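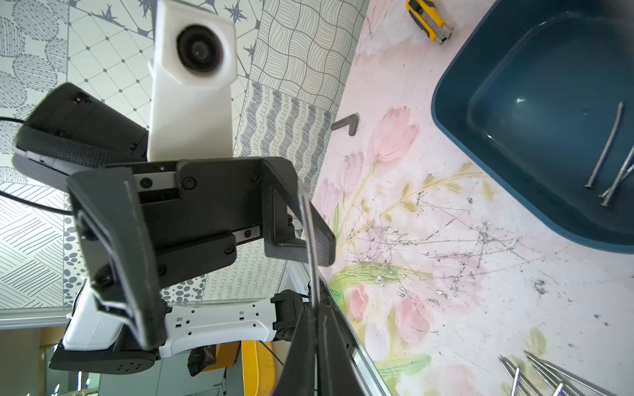
Jovitz to sell loose nails by weight at all 15 Cotik stores

NOGUCHI, 2023-04-23 – Jovitz, a family-owned supplier of nails, screws and picture hooks, will start selling loose nails by weight in every Cotik hardware store this spring. Customers can buy as few or as many as they want and pay at the regular checkout.

The range opens with 31 kinds of nail, including common, finishing, roofing and masonry nails. Prices are set per ounce and are the same in every store. Paper bags are free, and customers may bring their own jar or tin, which staff will weigh before it is filled.

Jovitz tested the idea at the Cotik store on Rollis Street last October. In the first month, 437 customers bought nails from the bins. Most purchases were small, and many were made by people who had come in for something else.

"People kept telling us they needed six nails and had to buy a box of 300," said Miyuki Sasaki, sales manager at Jovitz. "The rest of the box sits in a drawer for years. We already had the stock and we already had the scales, so we tried it."

Boxed nails will stay on the shelves. Contractors who buy in bulk will see no change in their account prices or delivery days. 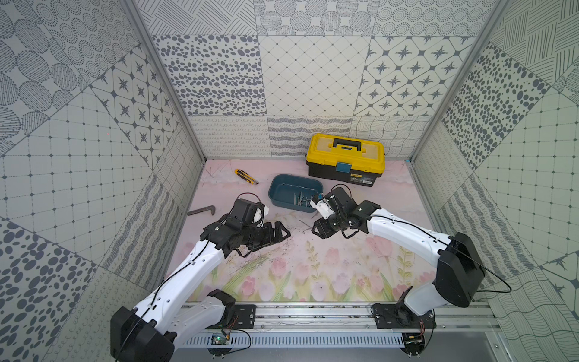 White arms face each other over a tulip-print mat.

Each store will have one counter with bins, scoops and a scale. A printed size chart will hang above it, and customers can hold an old nail against the chart to find a match. Staff at all stores have been trained to help with sizing and to advise on which nail suits which wall or board.

"The length is easy, the thickness is where people go wrong," said Debashish Begum, who runs the Rollis Street store. "We had a lot of split trim come back to us as a question."

Bent or leftover nails can be dropped in a metal recycling bin next to the counter. They do not need to have been bought from Jovitz. Screws, hinges and small brackets are also accepted. Batteries and paint cans are not.
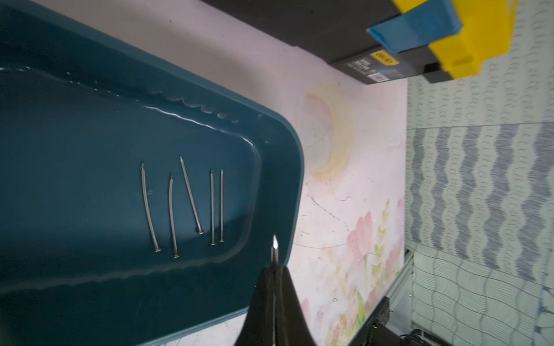
Opening dates and hours

The Rollis Street counter is open now. The other stores will add theirs over the next few weeks, and dates will be posted at each store entrance. Counters will keep the same hours as the store, but weighing stops 15 minutes before closing.

About Jovitz

Jovitz was started by Tsutomu Shimada and is now run by his daughter, Rin Shimada. The company supplies hardware stores, lumber yards and frame shops from its warehouse in Noguchi.

Press contact

Valdis Kazlauskienė, Jovitz press office, Noguchi. Price lists and store addresses are available on request.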